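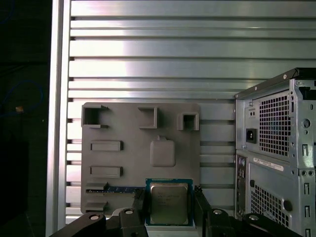 Every argument for discarding a working office desktop eventually reaches the processor. It is too slow, the vendor no longer supports it, and replacing it is said to cost more than a new machine. I think the first two claims are often true and the third is usually a matter of how the work is organized.

At Mestero we keep 108 desktops in service across two buildings. In July we reviewed 21 of them that were due for disposal. Four had failed boards. The rest were slow, and on most of those a faster processor of the same socket generation would have been enough for the work they do. A swap on a clean bench is a short job: open the case, take off the cooler, raise the lever, exchange the part, close the lever, apply new paste, refit the cooler.

What makes it expensive is handling. The pads and contacts in a socket are small, and a part set down at an angle can cost a board. For this reason the usual advice in the trade is to leave the socket alone. I disagree with that advice. A technician can learn placement on a practice board before touching a live one, and the skill is narrow enough to be taught in an afternoon. Kivska, which handles our returns, already trains its bench staff this way.

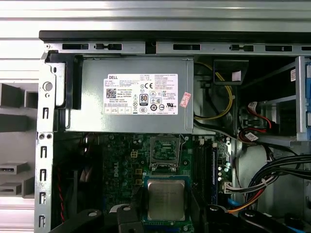
Open Dell desktop with the CPU socket frame raised and the side panel off.

Layout matters more than the age of the part. In a small case the power supply can sit hard against the socket, and the lever has little room to travel. Memory slots close by limit where the fingers can go. I would like purchasing documents to treat access to the socket as a requirement, with a stated clearance, in the same way they treat power supply efficiency. The Higuchi tender form has 757 line items and none of them asks whether the processor can be reached without removing something else.

There are limits. A board with swollen capacitors should go to recycling, and a firmware lock on processor type ends the discussion. Morker publishes a compatibility table for its own machines – other suppliers should do the same, and keep it online after the warranty ends.

Until then the decision falls to whoever has the case open. My recommendation is to check the socket type and the firmware version before signing the disposal sheet, and to record both on it.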